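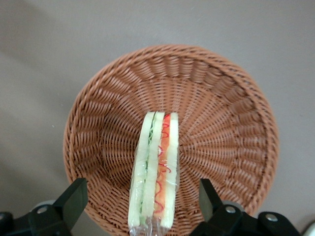 Selon Ginette Coste, le jeu vient des doigts et pas de la bride du poignet : elle conseille de commencer par resserrer côté pince avant de toucher à l'étalonnage.

Noté. Je suis parti de là.

Août, reprise à 8 h 40. Cellule Dondgate, bras gauche. Entretien de la pince à 1 000 cycles, prévu à 800 et décalé par la livraison des vis chez Nondach. Bras droit non traité dans cette entrée.

**Symptôme de départ.** Décalage latéral à la fermeture. Un doigt arrive au contact avant l'autre et pousse l'objet dans le panier tressé avant de le serrer. Sans conséquence sur une bouteille, gênant sur un sandwich posé sur la tranche : le film glisse sur le pain et la prise se fait de travers. Évan Guérin l'avait consigné dans Brumik sous « prise molle », libellé à changer. La force n'est pas en cause, le courant moteur à la fermeture est identique à celui de la mise en service.

**Contrôle mécanique.** Cellule consignée, bras en position basse, énergie coupée. Doigts attrapés à la main, un par un : jeu sensible à droite, rien à gauche. Vis intérieure du support droit desserrée, vis extérieure correcte. Pas de trace de choc sur le doigt. Filetage nettoyé, frein-filet refait, serrage au couple de la fiche Nondach. Même traitement à gauche par symétrie, même si ça tenait.

Lakshmi Salian signale que la fiche affichée à l'atelier est l'ancienne version. Le couple n'a pas changé entre les deux, seul l'ordre de serrage diffère (intérieure d'abord). À remplacer quand même.

**Zéro de pince.** Ouverture complète, fermeture à vide, relevé du point de contact. Trois relevés, tous dans la tolérance. Offset précédent effacé dans Brumik -- il compensait le jeu, donc il fausse tout maintenant que le jeu est repris. Point à retenir : si on resserre sans remettre l'offset à zéro, on recrée le même défaut dans l'autre sens.

**Centrage.** Approche verticale au-dessus du panier, pince ouverte, objet entre les doigts. Critère : écart visuellement équivalent des deux côtés avant fermeture. Le film plastique brille et l'estimation du bord se cale parfois sur un pli au lieu du pain. Exposition baissée d'un cran sur la vue poignet, c'est mieux sans être parfait.
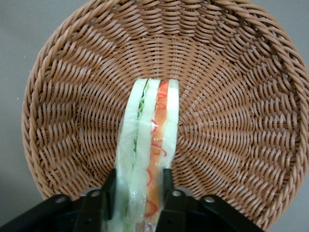
*Photo : Bujar Gashi, vue poignet, bras gauche*

Contact des deux côtés, un doigt contre chaque tranche extérieure. C'est la prise qu'on veut : à plat sur le pain, la garniture au milieu. Reste à savoir ce que devient l'appui quand on monte le bras. L'image ne le dit pas, se reporter aux courbes de courant de la session.

Vitesse de fermeture laissée à la valeur réduite. Lionel Marchal voudrait revenir à la vitesse nominale dès demain ; je préfère attendre que le frein-filet ait pris et qu'on ait refait une série. Désaccord mineur, il a la main sur le planning.

**Vérification en situation.** Table marron chargée comme en exploitation, présentoirs en place, plateau beige vide au centre. Bras gauche sur le panier à sandwichs, bras droit en attente au-dessus des présentoirs. Deux points surveillés :

1. Dégagement du bras gauche par rapport à la vitrine derrière lui. Le coude reste dans l'enveloppe déclarée. Je n'ai pas retouché les zones interdites.

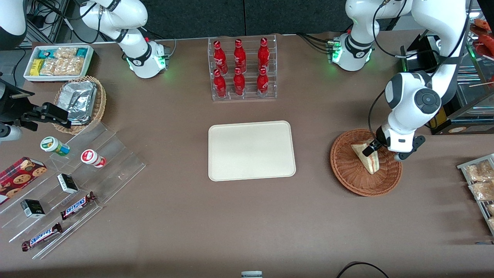 2. Position d'attente du bras droit. Pince horizontale, juste au-dessus des paquets. Trop bas à mon goût si quelqu'un regarnit le présentoir avec des articles plus hauts. Proposition : relever le point d'attente dans Brumik et revalider la trajectoire de retour. Pas fait aujourd'hui.

**Câbles.** Passage à l'arrière des deux embases contrôlé, rien de tendu. Colliers Deschamps à reprendre côté bras gauche, l'un des deux est fendu. Pas de stock, commande passée par Bujar.

**Reste à faire**

- remplacer la fiche de serrage affichée
- renommer le défaut « prise molle » dans Brumik, voir avec Évan
- série de prises à vitesse réduite, puis décision avec Lionel
- point d'attente bras droit
- même contrôle de jeu sur la pince droite avant ses 800 cycles
- collier fendu

Cellule rendue à 11 h 15, offset à zéro, vitesse réduite active. Ne pas recharger la sauvegarde d'avant intervention, elle contient l'ancien offset.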